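책상 위를 비우는 사람, 푸아드 카바지 인터뷰

2022년 10월 5일 수요일

사무용품 정리와 비품 관리를 맡아 온 푸아드 카바지(Fouad Kabbaj) 씨를 만났다. 그는 브루카우(Brurkau)라는 작은 회사에서 다른 회사의 사무실 비품을 점검하고 줄이는 일을 한다. 의뢰가 들어오면 서랍과 수납장을 모두 열어 물건을 꺼내고, 쓰는 것과 쓰지 않는 것을 나누고, 남길 물건의 자리를 정한다. 한국에서 일한 지는 7년이 되었고 인터뷰는 한국어로 진행했다.

처음부터 이 일을 하려던 것은 아니었다고 한다. 그는 사무용품 도매업체 아구델로(Agudelo)의 창고에서 4년을 일했다. 주문서를 보고 물건을 골라 상자에 담는 일이었다.

"같은 회사에서 같은 물건을 계속 주문했어요. 펜, 클립, 스테이플러. 직원이 스무 명인 회사인데 스테이플러를 한 해에 서른 개씩 샀습니다. 고장이 그렇게 자주 나는 물건이 아니거든요. 한번은 배송을 따라갔다가 그 회사 비품장을 봤는데, 전에 산 것이 포장도 안 뜯긴 채로 들어 있었습니다."

그때 비품장을 대신 정리해 주겠다고 한 것이 첫 일이었다. 돈은 받지 않았고 점심을 얻어먹었다. 이후 그 회사에서 다른 회사를 소개해 주었고, 다음 해 2월에 창고를 그만두었다.

지금까지 가장 큰 현장은 드라스티레르(Drastirer)의 사무실이었다. 직원 300명이 세 층을 나눠 쓰는 곳이다. 그는 동료 두 사람과 함께 2주 동안 비품을 모두 꺼내 한 층의 빈 회의실에 모았다. 문구류만 1,140점이 나왔다.

"숫자를 세는 데만 이틀이 걸렸습니다. 담당자는 절반쯤일 거라고 했어요. 개인 서랍은 건드리지 않고 본인이 직접 꺼내게 했는데, 거기서 나온 것이 비품장에서 나온 것보다 많았습니다."

가장 많이 나온 것은 볼펜이었다. 그다음이 집게, 그다음이 스테이플러였다. 볼펜은 종이에 그어 보고 나오지 않으면 버리면 되지만 스테이플러는 시간이 걸린다. 심이 들어 있는지 열어 보고, 심을 채우고, 종이를 찍어 보고, 걸린 심을 빼야 한다. 그는 이 작업을 할 때 탁자에 다른 물건을 두지 않는다.
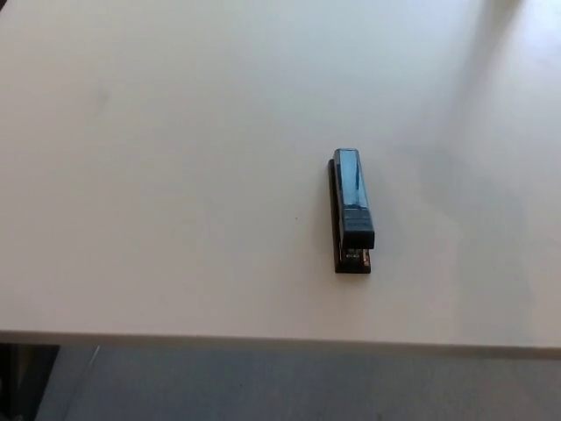
"한 번에 하나만 올려놓습니다. 두 개를 올리면 어느 걸 봤는지 헷갈려요. 다 본 건 바로 상자에 넣고 다음 걸 꺼냅니다. 답답해 보여도 그게 빨라요."

탁자는 밝은 색을 쓴다. 떨어진 심이나 부러진 조각을 찾기 쉽기 때문이다. 어두운 나무 책상에서 일하다가 심을 놓쳐 손바닥을 찔린 적이 몇 번 있다고 했다. 그는 손바닥을 펴서 보여 주었지만 흉터는 잘 보이지 않았다.

스테이플러를 고르는 기준을 물었다. 그는 브랜드는 거의 보지 않는다고 답했다.

"누르는 자리를 먼저 봅니다. 손이 닿는 부분이 미끄러우면 힘이 더 들어가요. 바닥판도 봐야 합니다. 바닥판이 휘면 심 끝이 제대로 안 접힙니다. 종이 뒷면을 보면 금방 알아요. 한쪽 다리만 접혀 있거나 두 다리가 겹쳐 있으면 받침 쪽을 확인합니다."

심이 걸렸을 때 가장 흔한 원인은 규격이 다른 심을 넣은 것이라고 한다. 사무실에 여러 종류의 심이 섞여 있으면 누군가는 맞지 않는 것을 넣게 된다. 그래서 그는 스테이플러를 줄일 때 심의 종류부터 하나로 맞춘다. 드라스티레르에서는 네 가지 심이 나왔고, 한 가지만 남겼다. 나머지는 그 심에 맞는 스테이플러와 함께 묶어 내보냈다.

내보낸 물건이 어디로 가는지도 물었다. 상태가 좋은 것은 누크네스(Nukness)라는 중고 사무용품 매장이 가져간다. 매장에서는 문구류를 무게로 달아 사 가는데, 큰돈은 되지 않는다. 드라스티레르의 경우 운반비를 빼고 나니 직원들에게 커피를 한 잔씩 돌릴 정도가 남았다.

"돈 때문에 하는 건 아닙니다. 버리는 것도 비용이 들어요. 가져가 주면 그만큼 덜 듭니다."

남긴 물건의 자리를 정하는 일은 비우는 일보다 오래 걸린다. 그는 먼저 사흘 정도 직원들이 움직이는 모습을 지켜본다. 복합기 옆에서 종이를 묶는 사람이 많으면 스테이플러를 그 옆에 둔다. 회의실에서 묶는 사람이 많으면 회의실에 둔다. 개인 책상에는 원하는 사람만 둔다.

"보통은 개인 책상에 하나씩 다 있어야 한다고 생각합니다. 그런데 물어보면 일주일에 한 번 쓰는 사람이 많아요. 매일 쓰는 사람은 경리나 총무 쪽입니다. 그분들한테는 좋은 걸로 하나 드리고, 나머지는 같이 쓰면 됩니다."

반발도 있다. 공용으로 바꾸면 없어진다는 말을 가장 많이 듣는다. 실제로 없어지기도 한다. 그는 첫 달에 물건이 사라지는 것을 막으려고 끈으로 묶어 본 적이 있는데, 쓰기 불편하다는 말이 나와서 일주일 만에 풀었다. 지금은 물건을 둘 자리에 이름표만 붙인다. 자리가 비어 있으면 지나가던 사람이 찾아다 놓는 경우가 있다고 한다.

이름표는 짧게 쓴다. '스테이플러'라고만 적는다. '사용 후 제자리에'라는 문구는 예전에 넣었다가 뺐다. 글씨가 작아지고 멀리서 읽기 어려웠다.

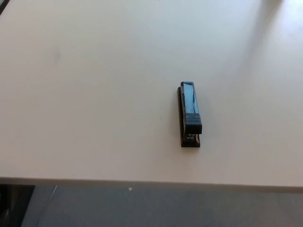

흰 탁자 위의 검은색 탁상용 스테이플러. 윗면에 푸른빛이 비친다.

정리를 마친 사무실이 그대로 유지되는지 궁금했다. 그는 절반 정도는 다시 늘어난다고 했다. 주문하는 사람이 바뀌면 특히 그렇다. 새 담당자는 무엇이 어디에 있는지 모르니 일단 산다.

"그래서 목록을 남깁니다. 한 장짜리로요. 두 장이 넘으면 안 봐요. 무엇이 몇 개 있고 어디에 있는지만 씁니다. 사진은 안 넣습니다. 사진을 넣으면 파일이 무거워지고, 파일이 무거우면 인쇄를 안 해요."

목록은 비품장 문 안쪽에 붙인다. 물건을 새로 사면 그 종이에 연필로 고쳐 적게 한다. 석 달 뒤에 다시 방문해서 종이를 보는데, 연필 자국이 많은 곳은 대체로 잘 돌아가고 있다고 한다. 깨끗한 곳은 서랍을 다시 열어 본다.

일하면서 곤란했던 경우를 묻자 그는 잠시 생각하더니 오래 다닌 직원의 서랍 이야기를 꺼냈다. 퇴직을 앞둔 직원이 입사 때 받은 스테이플러를 쓰고 있었는데, 남긴 심과 규격이 맞지 않았다.

"규칙대로면 내보내야 합니다. 그런데 스프링도 멀쩡하고 본인이 잘 쓰고 있었어요. 그래서 맞는 심을 한 상자 따로 빼서 드렸습니다. 목록에도 따로 한 줄 적었고요."

그 뒤로는 작업 전에 설명회를 한 번 연다. 바꾸고 싶지 않은 물건이 있으면 그때 말해 달라고 한다. 손을 드는 사람은 많지 않고, 끝난 뒤에 조용히 찾아오는 사람이 더 많다. 대개 가위나 머그컵 이야기다. 머그컵은 비품이 아니라고 말해 주면 안심하고 돌아간다.

본인의 책상은 어떤지 물었다. 그는 책상에 노트북과 컵 하나를 둔다. 서랍은 두 칸인데 위 칸에는 펜 두 자루와 칼, 자가 있고 아래 칸은 서류를 넣는다. 스테이플러는 없다. 브루카우 사무실에는 출입문 옆 선반에 하나가 있고 직원들이 같이 쓴다.

"집에는 두 개 있습니다. 하나는 제 것이고 하나는 아이 거예요. 아이 건 심이 자주 걸립니다. 종이를 너무 많이 넣어서요. 열 장 넘으면 나눠서 찍으라고 하는데 말을 안 듣습니다."

집에서 스테이플러를 오래 쓰는 방법을 알려 달라고 하자 그는 간단하게 답했다. 빈 채로 찍지 말 것. 심이 걸리면 칼끝으로 파내지 말고 앞쪽을 열어 집게로 뺄 것. 심을 한 상자 다 쓰기 전에는 새로 사지 말 것. 기름은 치지 않는 편이 낫다고 했다. 종이에 묻는다.

다음 현장은 학원 건물이다. 교실마다 비품함이 따로 있어서 하나씩 열어 봐야 한다. 그는 분필 가루 때문에 장갑을 새로 샀다고 했다. 작업은 수업이 없는 오전에 하고, 꺼낸 물건은 그날 안에 다시 넣어야 한다. 회의실처럼 며칠씩 펼쳐 둘 곳이 없어서 교실 하나를 하루에 끝내는 일정으로 잡았다.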